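A Day at the Urnier Wallpaper Works

I have been meaning to write this up ever since we got home, and as the notes are in danger of going through the wash with my coat I had better get on with it. We went in January, which I would recommend to anybody, as the roads were quiet and the works café had its fire going, but do take a thick jumper because the print hall is kept cool for the sake of the paper and you stand about in it for a good long while.

Urnier is one of those small towns you drive past on the way to the coast. There is a square with a clock, a very good baker, and a river that runs brown after rain, and it was the river that brought the mill in the first place. The mill made paper for wrapping sugar and candles, then plain lining paper, and then somebody had the sensible idea of printing on it. The firm is called Fultum and has been in the same buildings all along, although bits have been added on at the back in every sort of brick you can think of. They open the doors to visitors a few times a year and you have to book, 25 people to a tour.

We came by the early train, changed once, and walked up from the station. It is a pleasant walk of three quarters of an hour if you follow the river path and a good deal less if you go by the main road, but then you miss the weir. I had been told there was a bus. There is a bus, but not in the morning.

The tour starts at ten in what used to be the counting house. You are given a cup of tea and a ginger biscuit and a pair of soft overshoes, and then you go up a stone staircase worn down in the middle like an old step at a church. Our guide had worked there since leaving school, first sweeping, then mixing colour, and she had that lovely way of talking about a place as if it were a slightly difficult relation. She told us straight away that we could touch anything that was not moving.

The first room is the block store, and I could have stayed there until they locked up. There are 2,866 printing blocks on the shelves, each one numbered on the end grain in white paint, and the number is also written in a ledger as big as a paving slab. The blocks are pear wood, most of them, with strips of brass let in for the fine lines – stems and veins and the legs of insects. They are much heavier than they look. I was handed one with a fern on it and very nearly dropped it on my overshoe. A single pattern can need a dozen blocks or more, one for every colour, and if one of the set splits then the whole pattern has to wait until a new one is cut. The cutting is done by a workshop called Revine, two streets away, and there is a queue for it.

After that comes the colour room, which is warm (hooray) and smells of chalk and something like wet dog. The colours are mixed by eye against a little painted card, and every batch is brushed on to a scrap and dried over a hot plate before anyone will say yes or no to it. Wet colour tells you nothing, said our guide. A pink that looks like boiled sweets in the bucket will dry to the shade of a shell, and greens are worse, as they go grey on you. We were each allowed to have a go at matching a pale green. Mine came out as pea soup, and my sister's was so good that it was put up on the board, and I have heard about it several times since.

Then down again to the print hall, where the long tables are. The paper is laid out flat, the block is pressed into a pad of colour, carried across, lined up on four brass pins and brought down with a thump. Then lifted, and on to the next. It sounds simple, and the printer we watched made it look so, chatting to us over his shoulder all the while, but the rolls are long and every repeat has to meet the last one to within the thickness of a pencil line. When one colour is done the roll goes up over wooden poles in the roof to dry, and you look up and see great loops of it hanging there like washing in a giant's back yard. It all comes down again next day for the second colour.

They do have machines as well, and they are not shy about it. The surface printing machine is in the newer shed, it makes a tremendous racket, and it will do in a morning what the tables do in a season. We were given ear defenders and shown it from behind a rail. I enjoyed it more than I expected to, particularly the smell of warm oil, which took me back to my grandfather's garage. Most of what Fultum sells comes off that machine, and it pays for the blocks upstairs.

Lunch was in the café in the old boiler house. Leek and potato soup, bread from the baker on the square, and a cheese scone the size of a saucer. I would say get there before half past twelve if you can, because we were at the front of the line and still they ran out of the scones just behind us. There is seating outdoors by the mill race for those who come in summer.

In the afternoon you are left to wander round the pattern room by yourselves, and for me this was the best part of the whole day. It is lined with hinged boards that you turn like the pages of an enormous book, and there are sample books on the tables that you are free to leaf through. The earliest are small and rather stiff, sprigs and stripes and little baskets. Then they get bigger and bolder until you come to the large flower papers, which were fashionable, then dreadful, and are now fashionable again.

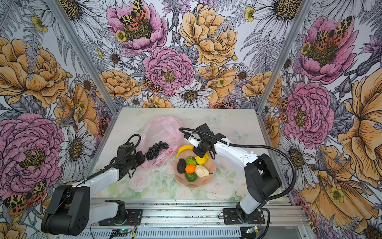 I am very fond of a big flower, I must admit. We had one in the hall when I was a child, all the way up the stairs, and I used to trail my hand along it on the way to bed until there was a grey line at just my height. My mother papered over it with something beige and I have never quite forgiven her. So I was glad to hear from the lady minding the room that more and more people are asking for large patterns again, and that she sends them all away with the same advice, which I pass on for what it is worth. Take home the biggest sample you can get. Pin it up and leave it for a week, and look at it first thing in the morning and again with the lamps on. Do not be afraid of a large pattern in a small room, she said, for a small room is often where it does best, and a downstairs lavatory can take almost anything.

She was also very good on matching. With a big repeat you waste more paper at the top of each drop, and people forget to allow for it and then find the last roll comes from a different batch. Buy one more than you think you need. If your walls are crooked (ours are, every one) begin behind the door or in the darkest corner, so that the join that doesn't meet is the join you don't look at.

There is a side room given over to borders and ceiling papers, and another, named the Subramaniam Room after the family who gave the collection, which holds 300 papers rescued from houses before they were pulled down. Some are no more than a torn strip with a rusty tack still in it. One has a child's sums written on the back. The light is kept low in there and you need to let your eyes get used to it, but do not hurry past, as I saw several people do on their way to the shop.

Ah yes, the shop. Offcuts are sold by weight from a big wicker hamper and they are a bargain for lining drawers or covering books. I came away with far more than I have drawers. The full rolls are dear, there is no getting round it, but there is a rack of seconds at the back with small faults marked in pencil and I could not find the fault in half of them. They will post things if you are travelling by train, and I wish I had asked about that before I set off down the river path with a bag that did not close.

A few practical notes for anybody thinking of going. The stone staircase is steep and there is a lift, but you have to ask for it at the desk. Children are welcome in the afternoon but not in the print hall. Photographs are allowed everywhere apart from the Subramaniam Room. There are plenty of lavatories, and they are papered, naturally, each one in a different pattern, so it is quite usual to see people coming out of one and going straight into the next for a look.

We caught the five o'clock train with three minutes to spare and ate the last of the ginger biscuits on the way home. I have put the fern offcuts in the kitchen drawers and am now looking at the hall in a thoughtful sort of way. The next set of open days is in May, and bookings are taken by telephone in the mornings only.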